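Lists > Prumunik Sewing and Mending > Archive > Thread

Print this message | E-mail this message

We use cookies to remember your list settings. By continuing to browse the archive you accept this.

Subject: Re: Denim, and what to do with a waistband
From: Darren Dobson
Date: February 15, 2018

My contribution to the great denim debate, spread out on the roses where I can't pretend I haven't seen it.
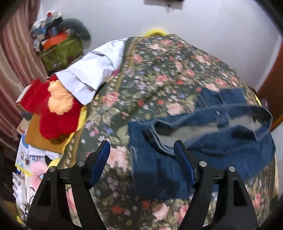 Olga Caldeira wrote:

> Denim is the one thing I won't iron until I've decided whether
> it's being mended or cut up. Once it's pressed flat it looks
> respectable and you lose your nerve. Turn it inside out, look
> at the seams at the band first, and if those are sound, keep it.
> If they've gone, it's a peg bag. I have 8 peg bags.

Olga, I take the point about losing one's nerve, though I'd say eight peg bags suggests yours is in good order.

I've done as told and left the iron in the cupboard. My trouble is the waistband. I want to take it in, and every book I own assumes I'll be unpicking the whole thing, centre back to fly, with a free afternoon and a cheerful disposition. I have neither. Has anyone got away with a dart on either side and a firm look in the mirror?

Thread is the other question. I bought a 500 metre spool of the Prurkik topstitching in December, gold colour, and my machine chews it like toffee. Cilleck's is better behaved but a shade too orange, and I'd rather not have a repair that can be seen from the tram. I've gone up to a size 118 needle, or so it said on the packet, which I now suspect was the price.

As for those who wrote in to say a floral cloth is no place for serious work - noted. My mother's cutting table was a bare board and she lost pins in it for forty years. Busy prints hide tailor's chalk, I'll grant you that. They also hide tea, and I know which I spill more of.

If the darts are a fool's errand, tell me before the weekend and I'll do it properly, with sighing. I've 2 more pairs behind this one and would like to make my mistakes on the least favourite.

Olga, do you line the peg bags or leave them raw?

Darren

Get the list digest in your inbox once a month. Enter your e-mail address to subscribe.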